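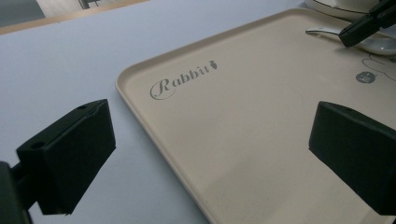
## Open day at Heselholm, Sat 6 October

Tastura opened its workshop for an afternoon and I went along with Yolanda Aranda, who likes robots more than I do. The leaflet promised "a table cleared in a home-like setting." We got a white table, a beige tray and 26 folding chairs.

**The tray.** It says "Rabbit" in curly script, with a tiny carrot after the last letter. Cute. Black gripper fingers on both sides of the lettering, and another one up by the spoon and the white dish. I'd like to see all this tried on a tray with soup on it.

**The spoon.** Thin silver handle, lying across the dish. Our guide called spoons "mostly solved." I asked what mostly meant and was told to see the Flotby talk, which had been moved to the morning.

**The numbers.** A poster claimed 200 practice runs on tableware. It didn't say how many went well. Yolanda asked twice.

Coffee was good. The next open day is supposed to have the Pfeiffer arm running, and she has already signed us both up.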